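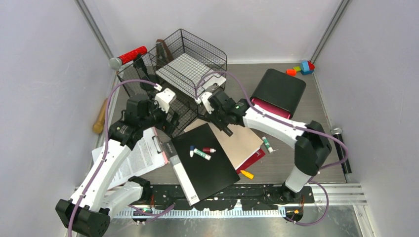 Two robot arms at a table with black wire-mesh baskets

Search this site Enter keyword Go

About Allar

Allar is a research office that records how outside money reaches groups active in public policy. We read the accounts, grant notices and court filings of charities, campaign groups and policy institutes, and we publish what we find in one searchable register. We do not take part in court cases, endorse candidates or advise governments.

The office was set up in Mudonton by Trudy Mudgway and Decha Sangkhawat. Both had worked on the disclosure desk at Gadumum, a publisher of law reports, and had found that grants from foreign governments were listed in one place, the cases they paid for in another, and the two were seldom read together.

What the register holds

The register has 3,516 grant entries. Of these, 2,358 have been matched to a named project, and the rest are shown as general support or as unmatched. The entries cover 521 receiving groups.

Each entry gives the donor, the receiving group, the amount in the original currency, the period covered and the document it was taken from. Where a donor is itself funded by a government, that government is named in a separate field. Amounts are not adjusted for inflation. Where a grant was announced and later cut or withdrawn, both figures are kept.

Court petitions are recorded in a second table. A petition is linked to a grant only if the group's own papers, or those of the donor, make the link. Shared staff, a shared address or similar wording do not meet this test.

Terms we use

"Foreign" means registered outside the country in which the receiving group is registered. A local branch of an overseas foundation is treated as foreign if the parent body supplies more than half of its income.

"Policy work" covers petitions to a court, evidence given to a parliamentary body, paid advertising on a matter before parliament, and direct contact with ministers or embassies. Relief work, teaching and religious services are left out unless the donor's own papers describe them as policy work.

We apply these terms to groups of every political leaning. The word "extreme" and similar labels are not used in the register or in our briefings, except inside quotation marks.

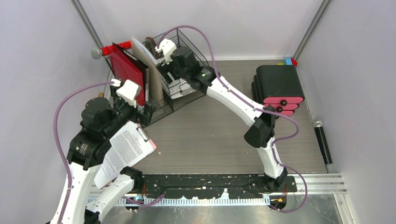 How entries are checked

An entry is drafted by one researcher and read against the source by another. If they disagree, the entry goes to Emerson Damasceno, our records editor, and stays unpublished until he has ruled on it. Translations are made in the office and the original text is kept on file. Copies can be supplied on request, apart from papers still under a court order.

Groups named in the register are sent their entries before publication and have two weeks to reply. Replies are printed in full up to one page. A late reply is added at the next update - the entry is then marked as amended, and the earlier version stays available.

Staff

Trudy Mudgway - director
Decha Sangkhawat - head of research
Emerson Damasceno - records editor
Cremilda Pimentel - court filings
Kulap Siriwan - data and website

Our own funding

Allar is paid for by subscriptions and by a fixed yearly grant from the Edwards bequest. We accept no money from governments, political parties or any body listed in the register. Our accounts are published each November.

Corrections

Corrections should be sent in writing to the records editor, with the entry number and a copy of the document relied on.

Last updated: Aug 7, 2018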